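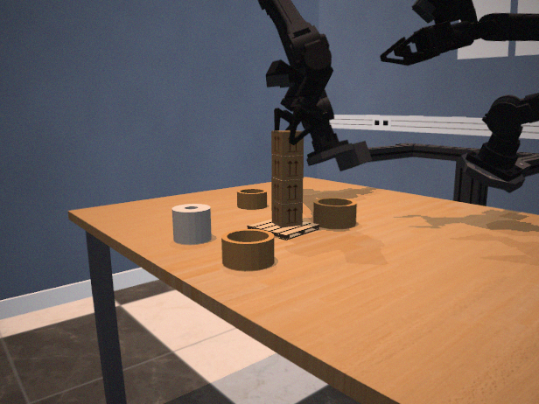

4.2 The table as a shared place of work

When we began our visits in Gilbridge, we expected to spend most of our time talking about money, and we did talk about money a good deal. What kept pulling the conversation somewhere else was the table. In 33 households where someone ran a small business from home, the main table of the house was also the packing bench, the office desk, the homework spot and, with a little luck and some quick clearing, the place where supper was eaten. People were generous in telling us about this, and often a bit embarrassed, as if they had been caught living in a muddle (we assured them that our own homes would not have passed inspection either).

The muddle had its own order. In most homes the far end of the table belonged to the business and the end nearest the stove belonged to the family, with a stretch in between that changed hands through the day. One woman who sells candle-making supplies called this middle part "the border," and she told us that her children could move it toward her after school but that she took it back at bedtime.

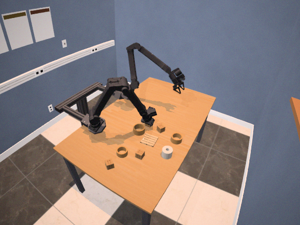 The hour of the handover mattered a great deal. In Lukutgate, where the parcel pickup comes late in the afternoon, the business side of the table was at its widest just when children were getting home and wanting a snack. In Endale the pickup is early in the morning, so the packing tended to happen at night, after the dishes, and the households there described far fewer quarrels over space. They did describe being tired! Several sellers said they would gladly trade a calmer table for an earlier night, and two had gone so far as to set up a second surface in a hallway or bedroom.

Size turned out to be a poor guide to how well a table was shared. Some of the largest tables we came across were the most argued over, and we think this is partly a matter of edges — a long table pushed against a wall loses one whole side, and everybody ends up reaching across somebody else's things. 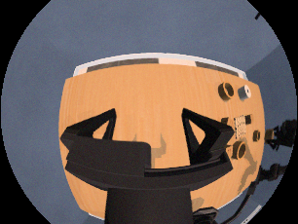 Figure 3. Wooden tabletop viewed from above, with a narrow raised border along the far edge.

We asked each household to keep a simple diary for 5 weeks, starting on a Monday in January, noting who used the table and what had to be put away first. The diaries came back in every sort of condition, and we are fond of all of them. Taken together they hold some 300 entries in which work had to be stopped so that a meal could begin. In only 6 of these did the writer say that the work was finished later that same evening.
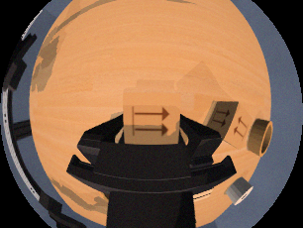
A cleared table, in other words, often meant a day's work put off until tomorrow, and this is a cost that the earlier Benent survey of home sellers had no way to pick up, as it asked about hours worked and left out hours interrupted. We would like to see future surveys ask about both. We return to the diaries in Section 5, where we look at the homes that kept a separate room for the business and found themselves, quite often, back at the kitchen table anyway.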